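Inlow Museum Replaces Handheld Audio Guides With Phone-Based Tour

2023-01-27

The Inlow Museum has retired its handheld audio guides and moved the full gallery tour to a browser-based system that visitors open on their own phones. The new tour, supplied by Trostura, covers the permanent collection on 2 floors and includes a separate children's route with 50 stops.

Visitors scan a code at the entrance or at any numbered label. No app has to be installed and no account is needed. Each stop loads as a single audio file with a text transcript, and the files can be saved to the phone before the visit. The museum recommends this for the lower galleries, where the walls are thick and the signal is weak.

The full library holds 1,269 audio files in 4 languages. Most were transferred from the old guides after noise reduction and level matching. The children's route was recorded new in October and is available in English only. Stops on that route are kept under a minute and a half, and each one ends with a question about the object in front of the listener.

"The old units had reached the end of their battery life, and the charging racks could no longer be repaired," said Gert Steyn, who manages digital services at the museum. "Moving to the browser lets us correct a recording the same day. Before, we had to load every unit by cable."

Playback speed can be changed, and the transcript text can be enlarged without losing its place. Audio description for blind and low-vision visitors has been added to the Bulus Gallery and the sculpture hall – the remaining rooms will follow as scripts are approved.

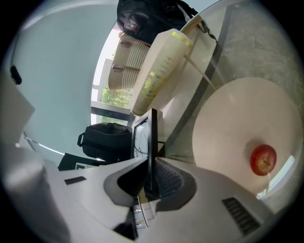
A round white plate on a glass tabletop.

The tour is free with admission. Visitors are asked to use headphones, and wired pairs can be bought at the front desk. Those without a suitable phone may borrow a tablet in exchange for a photo ID. Tablets must be returned before the galleries close.

Groups booked through the Dow Education Center can request a fixed playlist for their visit. Requests should include the age of the group, the language needed and the planned arrival time.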